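Search help topics
Search

Ornero Help – Whiteboards and Desk Surfaces: Frequently Asked Questions

Last reviewed 19th May

Which marker should I use on an Ornero board?
Any dry-wipe marker sold for glossy boards. Do not use paint markers or laundry pens. The Abella marker set is supplied with the larger boards and can be bought separately as item 282.

How long can writing be left on the board?
Up to 49 hours without any change to the cleaning method. Older writing will still come off but may need board fluid. Blue and black inks generally lift more easily than red and green.

The dry cloth leaves a faint trace. What next?
Apply board fluid to the cloth, wipe in one direction, then dry with a second cloth. If the trace remains, write over it with a fresh dry-wipe marker and wipe at once. The solvent in the new ink loosens the old. Repeat no more than twice in the same spot.

Can the board be used flat on a desk?
Yes. Boards up to 92 cm on the long side may be used flat. Check that the desk is free of grit before putting the board down, as grit trapped underneath will mark both surfaces. Part of the board may overhang the desk, but do not lean or write on the overhanging part.
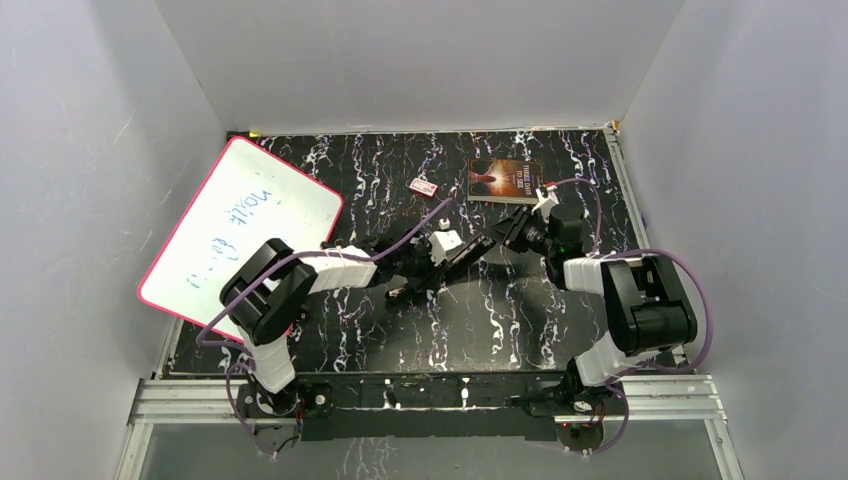 Books and small packets can stay on the desk next to the board. Keep them off the writing face: a paperback cover can pick up fresh ink, and printed packaging sometimes transfers its own colour to a glossy surface if left for several days.

Does the coloured border need separate care?
Wipe it with a damp cloth and mild washing-up liquid. Board fluid dulls the border over time – keep it to the white face.

How do I get marker off a patterned desktop?
Start with a dry cloth, then a damp one. On dark tops with pale veining, faint ink is easily missed, so check from a low angle with a lamp to one side. Reflections on a glossy top can also hide smears. Jollport tops tolerate board fluid for up to 2 minutes; rinse afterwards. For other makes, test a hidden corner first.

Can I use Plema cream cleaner on the board?
No. It is a mild abrasive. It is suitable for metal edge strips only.

A corner fitting has come loose. Is it covered?
Fittings on Ornero boards are covered if the fault is reported before the end of June of the year after purchase. Desk fittings are a matter for the desk supplier.

How should a board be stored?
Upright, face to the wall, with a sheet of clean paper between. Do not stack boards face to face.

Page maintained by Ezekiel Hutchins, product support.

We use cookies to remember your settings. Accept all – Manage preferences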